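Does marble floor sealer do anything?

Asked in Floors & Tile, February 13, 2024

A salesman from Calo quoted me $900 to seal the gray marble in our hallway and says it needs redoing every 6 months. He claims it stops etching. Has anyone paid for this and seen a difference?

3 answers

Kenneth Rennie
I'd pass. Sealer slows stains. It does not stop etching, whatever he says. Lemon juice eats the polish either way. Ask him to put the etching claim in writing and see how fast he changes the subject.

McIver13
we did ours in december, looks the same to me

tilegrump
Try water first. Leave a few drops on the stone for 15 minutes and wipe. If there's no dark spot, why pay anybody?

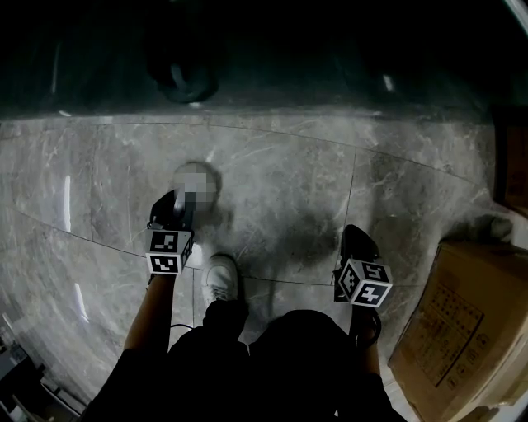
And twice a year sounds like a sales schedule to me. I've used a store bottle on mine and gone 4 years between coats. Maybe his stuff is special, but I'd want to see the label before I believed it.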